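Burnolwood Shared Rooms: Furnishing and Soft Goods
Progress report to the Zoten Fund, second reporting period
Prepared by Ermelinda Vieira

1. Period covered and status

The report covers work from the end of the first period through April. The grant pays for the refitting of two shared rooms on the ground floor of the Burnolwood residence: the table room, used for meals, letter writing and small group visits, and the reading room across the hall. The table room is complete except for one item. The reading room has been measured and cleared, and its furniture order has been placed.

Status against the plan is as follows.

Table room, window coverings: complete.
Table room, table linen: complete, second set in use.
Table room, seating: complete except for seat pads.
Table room, small items for the tables: complete, under review.
Reading room, measuring and clearing: complete.
Reading room, furniture: ordered from Mondton, not delivered.
Reading room, lighting: not started.

2. Window coverings

The old roller blinds in the table room were removed in the first week of the period. They had been repaired several times and two of the pull cords were knotted. Dark brown pleated curtains were chosen to replace them. The plan had named a light fabric, and the change was approved by the Fund before the order went in. Residents who sit at the tables in the afternoon had reported glare, and a sample panel of the light fabric did not reduce it enough for reading.

The curtains were supplied by Bastos and hung in one morning. One panel arrived with an uneven hem and was exchanged at no charge. The hem of each panel was checked again after two weeks, and no further sagging was recorded. Cleaning instructions from the supplier are kept in the linen cupboard with the spare hooks.

The darker fabric has one cost. On overcast mornings the room needs its ceiling lights on when the curtains are drawn, and staff have been asked to open them fully before breakfast. The evening routine is unchanged.

3. Table linen

The first set of tablecloths was a smooth white cotton. It was returned to the supplier after a short trial. Cups slid on it when the cloth was pulled, and it showed every mark between washes. The second set is pale beige with a waffle texture. The weave holds the cloth in place better on the tabletops, and light stains are less noticeable before laundering.

Each cloth is washed on a normal warm cycle and dried flat. Tumble drying was tried on one cloth and shortened it enough that it no longer reached the far side of the table. That cloth has been cut down for the side table by the door. The laundry now keeps the waffle cloths in a separate bag so that they are not dried with the towels.

Writing on the textured cloth is harder than on the smooth one. A pen point catches in the raised squares. Stiff writing boards were already in the building and are now stored on the lower shelf of the cabinet. No purchase was needed.

4. Small items for the tables

The plan set aside a small sum for items that make the tables feel less like a canteen and help residents keep track of the date. Two kinds of item were selected: tent-style desk calendars with a page for each month, and plush toys that can be handled, moved and washed. Printed centerpieces were considered and dropped, as they would have had to be lifted off before every meal.

The calendars were chosen for their large month numeral and for the grid of dates, which can be read without picking the calendar up. The stand folds flat for cleaning. Staff turn the page on the first working day of the month, and the task has been added to the opening checklist.

The plush toys were to be kept in a basket and brought out for visits. In practice they are left on the tables, and they are taken up only when a cloth is changed. They go through the wash in a closed mesh bag.

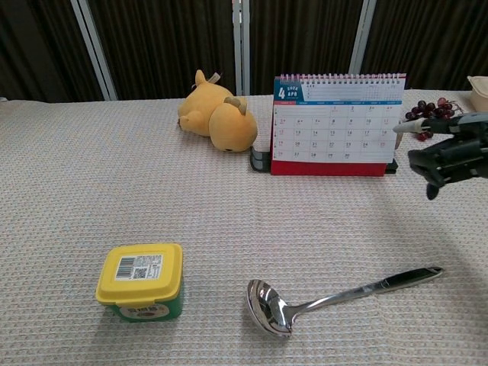 Joana Sampaio wrote to us after reading the draft of this section and asked that the calendars be kept at the far side of the table, facing the chairs, and not moved to the cabinet at mealtimes. Her mother, she wrote, looks for the month before she looks for her cup, and asks for it when it is gone. She had no objection to the toys staying out as well, provided they were washed as often as the cloths, and she wanted to know whether the small annotations under the dates could be printed larger in next year's calendars.

The first two requests have been adopted. The calendars stay in place through meals, and the toys follow the cloth schedule. The third has been passed to the supplier. Larger annotations would mean a larger page, and a larger page may not stand steadily on the present base. A sample has been requested and will be tested before any order is placed.

5. Seating

All chairs in the table room have been fitted with new felt glides. The noise complaint recorded in the first report, which concerned chairs being drawn back during rest hours, has not been repeated. Three of the older chairs had loose back rails and were reglued in the workshop. One of these came loose a second time and has been withdrawn.

Seat pads remain outstanding. The sample pads slipped on the polished seats, and tie cords were judged unsuitable because they hang where feet can catch them. A pad with a non-slip backing is on order. Until it arrives, the pads from the reading room are in use. They are slightly too wide but stay in place.

6. Reading room

Clearing the reading room took longer than planned. The shelves held board games with missing parts, old magazines and several boxes of donated books that had never been sorted. The books were sorted with the help of residents on a series of Monday afternoons. Those in good condition have been kept in labeled boxes until the new shelves are in.

The furniture order with Mondton consists of low shelves, armchairs with firm arms and one narrow table. The firm has confirmed the fabric and the wood finish. Delivery is expected early in the next period. The doorway was measured again after the order was placed, and the widest armchair passes with the door taken off its hinges.

The same waffle cloth will be used on the narrow table. Curtains for this room have not been ordered. The window faces the inner yard and glare has not been reported, so the existing curtains may be kept if they wash well – a decision will be made once the armchairs are in and it is clear where people sit.

7. Spending

Spending on soft goods in the period came to 804 dollars, covering the table room curtains, the second set of cloths and the mesh laundry bags. Calendars, plush toys and chair glides came to 378 dollars. The credit for the returned white cloths has been received in full, less a restocking charge of 2 dollars.

A sum of 100 dollars remains in the line for small items. We ask that it be carried forward to pay for next year's calendars and for replacement of any toy that does not survive washing. The seat pads and the Mondton order will be charged to the next period, on delivery.

8. Open points

Seat pads with non-slip backing to be received and fitted.
Calendar sample with larger annotations to be tested on the present stand.
Written confirmation of the delivery date from Mondton.
Decision on reading room curtains.
Lighting quotation for the reading room to be requested. The electrician has asked to see the furniture layout first, and the layout drawing will be sent once the positions of the shelves are fixed.

The next report will cover delivery and placement of the reading room furniture, together with a second check of the curtain hems in the table room.

Ermelinda Vieira
Burnolwood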